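Chapter 4
What Counts as an Example?

Claims about learning machines usually arrive with a large number attached. The Barredo collection, which we shall meet several times in this chapter, is advertised as 3,504 demonstrations of household tidying. The reader should ask at once what one demonstration is, who decided when it began and ended, and how many were thrown away before the total was announced.

Analyn Ambrosio put those questions to the Barredo records one February and came back with awkward answers. Of 700 demonstrations filed under "put rubbish in bin", 82 were the same wrapper dropped into the same bin by the same person. They had been counted as 82 separate lessons. Whether a machine learns 82 things from them, or one thing very firmly, is a matter on which the sales leaflet is silent.

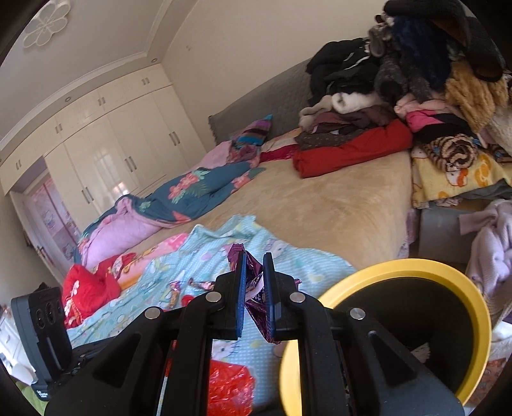 Does a larger collection always give a better robot?

Only if the added examples differ in ways that matter to the task. Another hundred copies of an easy case will raise the total and may leave the hard cases as badly handled as before.

Sweet wrappers make a harder test than they seem to. They crinkle, they shine, and they may lie on a cloth as busily printed as they are. A bedroom with clothes heaped at the head of the bed offers plenty to confuse a system trained on bare tables. I would take 30 examples from rooms like that over several hundred from the Mosmont test kitchen, though I admit I cannot yet prove the exchange rate.

4.1 Counting and its temptations

We begin with the simplest measure, the number of attempts recorded, and with the reasons Vundik stopped publishing it.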